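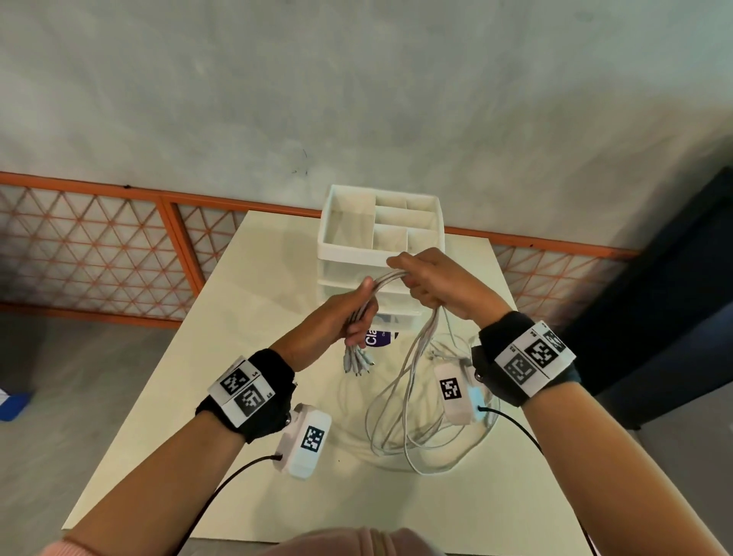

Cable tips from a shop that got a robot

Prernavow moved a cable-sorting arm into our packing room in January. The Hegarty brochure says it frees staff for "higher-value tasks." My higher-value task so far has been getting cables ready for it. Whatever you think of these machines, somebody's hands still have to untangle the pile, so these are the habits that have held up on our benches.

Clear the table first. White cable on a white table is hard enough to read without tape rolls and coffee in the way.

Find the plugs before you pull anything. Gather the ends in one hand and let them hang. Most knots in a pile are just a plug that went through somebody else's loop, and pulling tightens them.

Work in small handfuls. Elba Barrientos has been doing this since before we had benches and never takes more than a fist can close around. The new target sheet asks for 200 an hour. She ignores it, and her bins come back with fewer rejects than mine.

Coil with the bend the cable already has. If it fights you, turn it over. Do not wrap it round your elbow, which puts a twist in every turn and makes trouble for whoever opens the box.

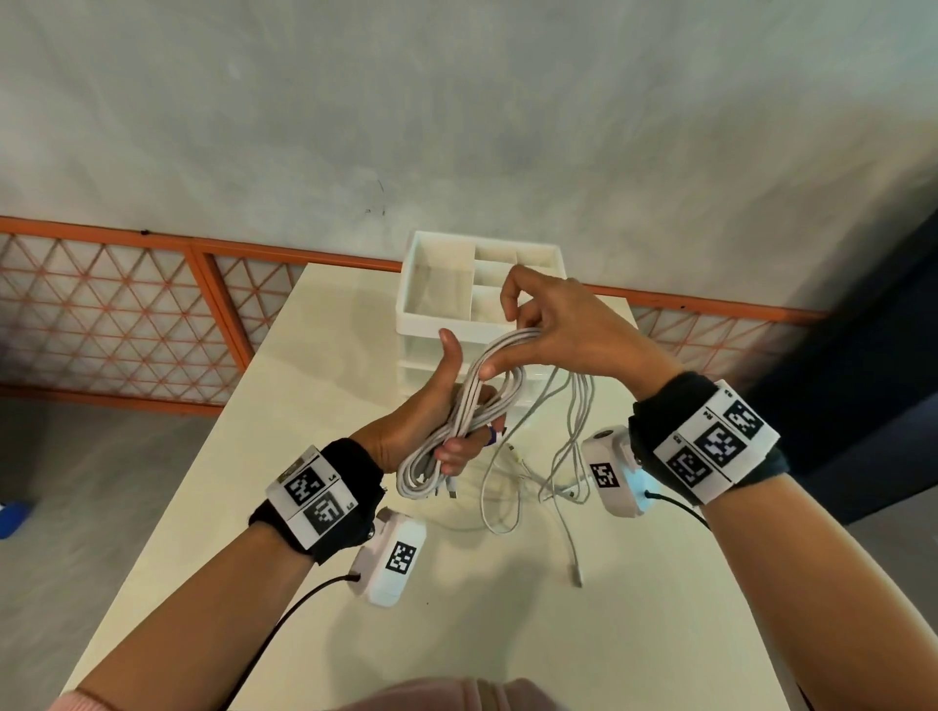
Does the arm save any time on tangled cables?

On tangled ones it doesn't, at least in our room. It is quick with cables that are already straight and laid side by side, and it stops dead at a knot. Then a light comes on and one of us walks over.

Keep a tray for the doubtful ones. Bent tips, split jackets, anything sticky. We used to throw these back in the pile and meet them again an hour later.

Tie loosely. A soft tie two fingers from the plug is plenty. Tight ties leave a dent, and the arm drops dented bundles more than it lets on in the weekly report.

Write down the stops. This one is for anybody with a machine on the way. Cristóbal Ojeda kept a notebook beside ours – time, what jammed, who cleared it – and when the Drevari people came to show us a chart of 1,000 cables per shift, he could ask which of those had been untangled by hand beforehand. They said they would get back to us.

Swap jobs every two hours. Feeding a machine is the same small movement all day, and my thumbs noticed it by the second week. The old routine had walking in it. If your manager says the rotation costs output, ask to see the output with the stops left in.

Label the bins on the short side, where you can read them when they are stacked.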